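About Skitport

Skitport automates routine work in hotels and serviced apartments. Elias Boutros and Bindu Shetty started the company in September with 2 clients. Every task is worked out in simulated rooms first.

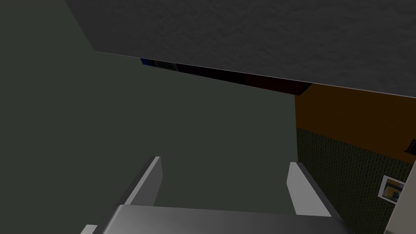
Our clients' housekeepers used to begin each shift by walking the floors to check doors. At Tannous, that meant 175 doors a day. The arm takes the door checks now, and staff spend the time on rooms and guests. Hours were not cut.
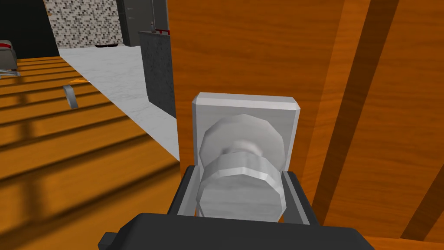 Wekesa Nyaga trains staff at each site. Anyone on shift can stop the arm, and a person signs off every fault it reports.

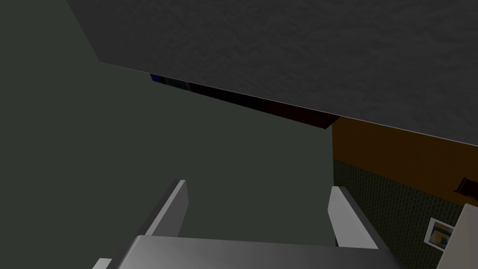 Simulated room, gripper open.

Contact: Nizar Haddadin, client services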